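**Fading in silk-flower window displays: a thread on light, dye and record keeping.** February 18, 2025

1/ I look after window displays for a chain of 27 small stores. Artificial flowers fade in windows at very different rates, and the product sheets say almost nothing useful. We measured ours for two seasons. Notes follow, mostly on method.

2/ Terms first. "Silk flower" is a trade name for the category. Most fabric petals sold today are woven polyester. Foliage is often polyester too, or molded polyethylene with the pigment mixed in. Real silk exists at the top of the market and we own none.

3/ Polyester is normally colored with disperse dyes. They sit inside the fiber as very small particles of dye in solid solution. Polyethylene leaves carry pigment through the full thickness. These are different systems and they age differently. Log them separately from day one.

4/ Many petals also have a second color added after the base dye: the darker throat of a lily, the green at the base of a rose. Sometimes it is airbrushed, sometimes printed. In our set the added color usually went first, and the flower looked flat before it looked pale.

5/ Sample: 314 stems, each with a paper tag wired to the stem below the lowest leaf. Tag number, supplier, date in, window position. Pencil on the tag. We tried three kinds of marker and all three faded faster than the flowers.

6/ Readings: a handheld spectrophotometer, D65 illuminant, 10 degree observer, smallest aperture the unit offers. Three readings per petal at one marked spot, averaged. Total after two seasons: 2,356 averaged readings. The raw ones are kept in a separate file.

7/ A petal is thin and the instrument sees through it. Back every petal with the same white ceramic tile. Early on we used whatever paper was on the desk and had to throw out a month of work. Paper with optical brightener is the worst choice – it pushes b* toward blue.

8/ We report color difference as CIEDE2000. The older delta E formula (1976) overstates changes in saturated colors, and display flowers are saturated. If you compare your numbers with somebody else's, check which formula they used before you check anything else.

9/ Our working threshold is 3.0. At that level staff could pick the exposed stem out of a pair most of the time, standing where a customer stands. Your threshold may differ. Set it by testing with people who don't know which stem is which.

10/ Exposure. The loggers are Vindero units taped to the back of the plinth at petal height, sensor facing the glass. They record lux and temperature every ten minutes. Lux is weighted to human vision and tells you little about UV, so read on before you trust it.

11/ Ordinary window glass stops most UVB. It passes a good part of UVA, and of course the visible range. Plenty of dyes fade in visible light alone. A UV film on the glass helps and does not solve the problem. Anyone who sells it as a cure should be asked for data.

12/ So we put blue wool cards next to the loggers. They are strips of wool dyed to a graded set of lightfastness levels, 1 to 8 in the European series. Cover half, expose half, compare on a schedule. Cheap, old and hard to break.

13/ One catch: the AATCC series sold in the US is labeled L2 to L9 and its steps don't line up with the European 1 to 8. Write the series on the card. We had both in a drawer and mixed them for six weeks.

14/ Sun hours. The south window at the Odorby store logged 1,126 hours above our direct-sun cutoff in the first season. That window gave us most of our failures, so we now use it as the test window and keep nothing there that we care about.

15/ Results by color, our stock only. Pinks and lavenders moved soonest. Blues varied more between suppliers than any other group. Yellows held up well. Deep reds lost chroma slowly, then people noticed all at once. Whites yellowed, or lost brightener, or both.

16/ Whites need their own note. A new white petal often contains optical brightener, which absorbs UV and gives back blue light. When it breaks down, the petal reads as yellower although nothing yellow was added. Check with a UV lamp in a dark room. A dull petal next to a glowing one tells you.

17/ Greens: woven leaves tended to drift toward blue, which I read as the yellow part of the mix failing first. Molded leaves held color much better. Their failure is mechanical. They go brittle at the thin point where the leaf joins the stem.

18/ Position in the window matters more than I assumed. Light at petal height drops quickly as you move back from the glass, and it depends on the overhang outside and the season. Low winter sun reaches the rear plinths. High summer sun, under our awnings, doesn't.

19/ Which means February can be a bad month for a back row that did fine in summer. We only saw this in the logger files. Nothing about it was visible on site, and the store managers had been putting the expensive stems at the rear on purpose.

20/ Heat. Window bays get hot with the lights on and the door shut. We can't separate heat from light in our data, as the hot bays are the bright ones. If you have access to a dark warm cabinet, run a control set in it. We didn't have one until the second season.

21/ Dust. It scatters light and raises L*, so a dusty petal looks faded to the instrument and to the eye. Clean before reading. Cool air from a hair dryer, then a soft brush. No liquids on airbrushed petals: we took the throat color off nine lilies with a damp cloth.

22/ Žofie Bartoš did the repeatability test. Same petal, same spot, lifted and set down again, twenty times. Spread was 0.4 on flat petals and 1.3 on ruffled ones. Any change smaller than that on a ruffled petal is not a finding, and our early charts had several.

23/ The fix for ruffled petals was a ring of black card with a hole slightly larger than the aperture. It holds the fabric flat against the tile. Spread fell to 0.6. She cuts them from the backs of old mounting boards.

24/ Batch effects. We reordered one pink peony from Stunoris with the same product code and got a visibly different base color. It also faded faster. A product code identifies a shape. It may say nothing about the dye lot. Ask for the lot number and write it on the tag.

25/ Hájek, our other supplier, prints lot numbers on the inner bag. The bags used to be thrown away at unpacking. Now the label is cut out and stapled to the receiving sheet. Of all the changes we made this one cost the least and explained the most scatter.

26/ On rotation. Juraj Kratochvíl argued for swapping stems between front and back every two weeks so the whole display ages evenly. I argued for sacrificing the front row and replacing it. We ran both, in matched windows, for one season.

27/ Rotation kept the display uniform for longer. But when it crossed the threshold, everything crossed together and the replacement bill came in one piece. Front-row replacement cost slightly less overall and took more labor. The stores chose rotation. Juraj has mentioned this to me since.

28/ Turning each stem 180 degrees at every swap is worth the effort. Blooms fade on the glass side, and a half-faded head looks worse than one that is pale all over. Put a dot of paint on the stem so staff can see which way it last faced.

29/ UV-protectant sprays: we tested two. One had no effect we could measure. The other slowed the pinks a little and left a slight gloss, which shifted the starting color by 0.9. Test on a spare stem, let it cure fully, and take the baseline after spraying.

30/ Storage between seasons: dark, dry, upright if you have the height. Tissue between heads, white and unprinted. Avoid clear tubs on open shelves. Fluorescent tubes in a stockroom that stay on all day add up to a real dose over a winter.

31/ What I'd do differently: keep one stem from every lot in a sealed dark box, from the first delivery. We started that late, so a third of our stems have a numeric baseline and no physical reference. Numbers convince me. The buyers wanted to hold the two side by side.

32/ Limits: two suppliers, one climate, mixed glazing, one instrument. I would not carry our color ranking over to another product range. The method should transfer. The spreadsheet layout is one row per reading, never one row per stem – you will want to filter by date.

33/ Still open: whether blended blues fail on the red component or the blue one. The curves differ by supplier and I don't have enough hydrangeas from a single lot to say. More are on order. I'll add to this thread when there's a full season behind them.
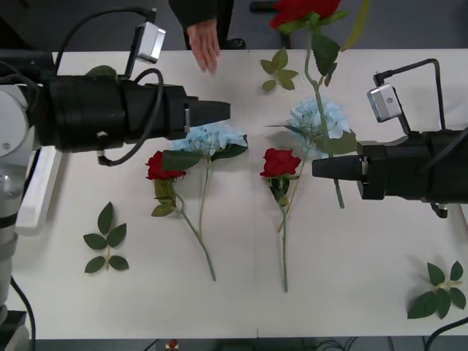

*Artificial flowers and loose leaf sprigs, blue hydrangea at left.*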